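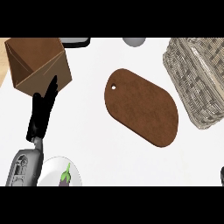
Reading time: 5 minutes

How to show a simulated robot to a room full of visitors

We did our first open day at the Aryee building in Umthorpe last September, and I came home so hoarse and so happy that I started making notes on the bus. This page is those notes, tidied up. It's for anyone who has a robot in a simulator and a room full of people coming to see it, and who would like those people to have a go as well as stand and watch.

Our setup is a tabletop scene in Divness, with two arms and a handful of kitchen things. If yours is different, most of this should still carry over.

Before the day

Pick objects that people can name from across the room. We started out with coloured blocks, which are lovely for testing and dull for everybody else. Then Yaw Addo swapped them for a chopping board, a wicker basket, a cardboard box and a plate with an aubergine on it, and the difference was huge! Children shout at an aubergine. Grown-ups have opinions on where it should go.

Keep plenty of clear tabletop between things. A visitor steering an arm for the first time will overshoot, and it's much nicer to overshoot into blank white table than into the basket. I'd leave a good gap around the chopping board in particular, as that's where most of the action ends up.

Save the starting layout as its own file and bind it to a single key. Ours is the space bar. You will press it all day long, often while talking to somebody else, so it needs to be a key you can find without looking. We used a menu for the first hour and I still have bad dreams about that menu.

Decide where the viewpoint sits and lock it. Looking down on the table from a bit of height works well for beginners, and the open top of the box is easy to see from there. Do a test on the real projector too. Dark grippers on a white table read beautifully from the back row, but our wicker texture shimmered until we turned the sharpening off.

Put the control machine on its own power socket. (The urn. Don't ask the urn to share.)

Running a turn

1. Sit the visitor down and let them wave one arm in the air first. Give them no job at all. Most people need a little while to get used to the idea that their hand is over here and the gripper is over there.

2. Point at one thing on the table and ask them to hover above it. Hovering teaches depth, which is the hardest part of the whole business when you're working from a flat screen.

3. Let them come down onto it slowly. If the fingers go through the edge of the object or knock it away, reset and say nothing much. A cheerful "again?" is plenty.

4. Once they've had one decent try, offer them the other arm. Some will say no thanks. The ones who say yes usually go very quiet and lean right in towards the screen, and it is my favourite part of the day.

5. Stop while they still want more, and send them to the back of the queue if they ask for another turn. They will ask.

We gave each person 165 seconds, set on a kitchen timer. I can't defend that number — Yaw was fiddling with the timer, it landed there, and it felt right. Shorter turns left people cross and longer ones left the queue cross.

Talking while it runs

You need two helpers at least: one beside the chair and one facing the crowd. The person facing the crowd shouldn't narrate every move. Let the audience watch, then answer what they ask. The commonest question we had was whether it was a real robot. I'd say that it's a simulation, that the same commands could be sent to a real pair of arms, and that a mistake in here costs one tap of the space bar. People like that answer, and it often leads on to a good chat about what practice is for.

The second commonest was why the fingers don't look like ours. Have a real chopping board and a real bit of fruit on the desk for this one. Ask them to pick up the fruit with only a thumb and one finger, then with the whole hand, and watch them work out the rest for themselves.

When you want to show off both arms, have a helper drive instead of a visitor. Park the left gripper up by the box, open, and bring the right one down onto the board. Keeping one arm still gives the audience somewhere to look, and they follow the moving one far more easily.

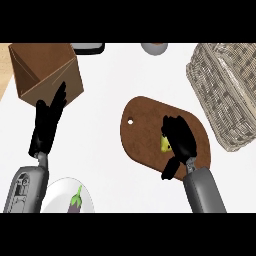 Dela Kyei thought we should have put the two-arm part first, before anyone had sat in the chair, so that visitors knew what they were aiming for, and added that the queue by the door couldn't see the screen at all and only stayed for the biscuits.

Fair on both counts. We've tried the two-arm part first at a smaller session since then and it does get people into the chair faster, though a couple of shy ones went off the idea once they'd seen how smoothly the helper did it. My compromise is a very short go with both arms, including at least one fumble. You won't need to fake the fumble.

As for the door, we now put a second screen facing the corridor, showing the same view. Any old monitor will do.

Afterwards

Keep your logs. Divness counted 1837 resets over the day, which made us laugh, and the log also showed which objects were being reached for when people gave up and asked for help. Ours were nearly all right against the rim of the plate, so the plate now starts a little further from the arm.

Write down the questions before you pack up the cables. By teatime you'll have forgotten the best ones.

Our layout file is called bondum_table and it's on the downloads page, along with the space bar script. If you change the objects, do send me a list of what you used — I'm hoping somebody tries a teapot.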